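Troltlow Block Sets and Boards: Frequently Asked Questions

What is included in a Troltlow set?
A set contains small colored blocks in matching pairs, a cotton storage bag and a printed activity card. The board is sold separately under the Vovetti name. Red, yellow and green are included in every set; the remaining colors depend on the set ordered.

Can I use the blocks without a board?
Yes. Any flat, level surface works. Short cylinders will roll if they are tipped on their side, and a tabletop with a slight slope makes this worse.

How should the blocks be laid out for color matching?
Place all the blocks on the board before starting, with space between them. Begin with pairs of the same color and let the player find both members of a pair. Once that is easy, separate the pairs and mix the colors across the board.

A pale board with a quiet grain gives the best contrast. Strong reds stand out well on it. Yellow blocks are harder to pick out against honey-toned strips, so place them on the lighter strips when contrast matters.

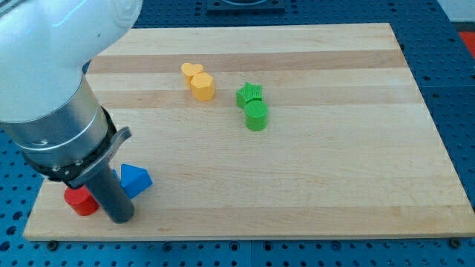
Why does my board have darker strips?
Laminated boards are glued up from separate strips, and the color of each strip is left as it comes. Alternating cream and honey tones are normal, and one strip may be noticeably darker than the others. Boards cannot be matched to a photograph or to a board bought earlier.

What finish is on the Vovetti board?
Vovetti boards are sanded and finished with Nuteo oil. They are not varnished. The surface will mark if a hard object is dragged across it.

How do I clean the board?
Wipe with a damp cloth and dry at once. Do not soak it or put it in a dishwasher. Stand the board on edge until both faces are fully dry.

How often should it be oiled?
Twice a year under normal use. Apply a thin coat of Nuteo oil, including the end grain, wait 4 hours, then wipe off the excess. End grain absorbs more oil than the face and may need a second coat.

Can scratches be removed?
Light scratches can be sanded out by hand along the grain. Finish with 800 grit and re-oil. Deep dents will remain.

Can I buy a single replacement block?
Yes. Order part 407 from the Minhas spares page and state the color and shape. Replacement blocks may differ slightly in shade from older ones. If the difference is a problem for matching, order both blocks of the pair.

What is the return period?
Unused sets can be returned within two months of delivery. Boards that have been oiled or sanded by the customer are not accepted.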